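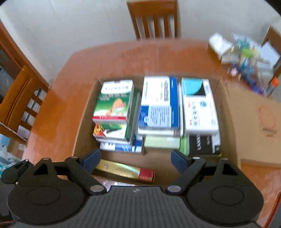

Events > Venue Safety > Gala and Auction Walk-Through

Print this page | E-mail this page

Pre-Event Inspection: Annual Benefit Dinner and Silent Auction
Site: Hendis Hall, main floor and mezzanine
Date of inspection: 3rd May
Inspected by: Reda Soliman
Accompanied by: Othmane El Ouafi (venue)

Ratings: OK / Fix before doors / Recheck

1. Posted occupancy
Rating: OK
Sign at the main entrance reads 300. Ticket sales are capped below that figure. Servers and band count toward the limit.

2. Exit doors, main floor
Rating: Fix before doors
Northeast door opens fully but the coat rack narrows the path to it. Move the rack to the lobby side of the column. Panic hardware tested on all doors, no binding.

3. Exit signs and emergency lights
Rating: Recheck
Sign over the kitchen corridor is dim on battery. Work order 1283 is open with the venue. Recheck on the day of load-in.

4. Fire extinguishers
Rating: OK
Tags current, last serviced in February. The unit behind the stage must stay clear of the backdrop.

5. Auction display tables
Rating: Fix before doors
Leg locks on 2 tables in the east row do not seat. Tag and swap.
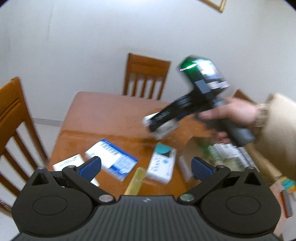 Floor-length cloths are acceptable if pinned at the corners. No lots stored in the aisle behind the row. Heavy lots go at the center of the table — not on the leaf.

6. Temporary power
Rating: Recheck
Bid-screen feed from Dilola was not on site. Cords crossing a guest path need a ramp cover. No power strip plugged into another power strip.

7. Stage and steps
Rating: Fix before doors
Left handrail loose at the lower bracket. Edge tape worn on the top step. Adom Ankrah to confirm the podium position before tape is laid.

8. Candles and centerpieces
Rating: OK
Battery type only, per the Zoltik catering agreement. Open flame limited to chafing fuel at the buffet.

9. Check-in and checkout lines
Rating: OK with comment
Checkout backed up into the stairwell last year. Run the line along the west wall and keep the stair landing open — 4 stanchions should do it.

Open items to Przemysław Piątek by noon Friday. Recheck sheet to be signed before guests are admitted.

Related items
Load-In Schedule and Dock Rules
Donated Lot Intake Form
Mezzanine Seating Plan
Parking and Valet Notes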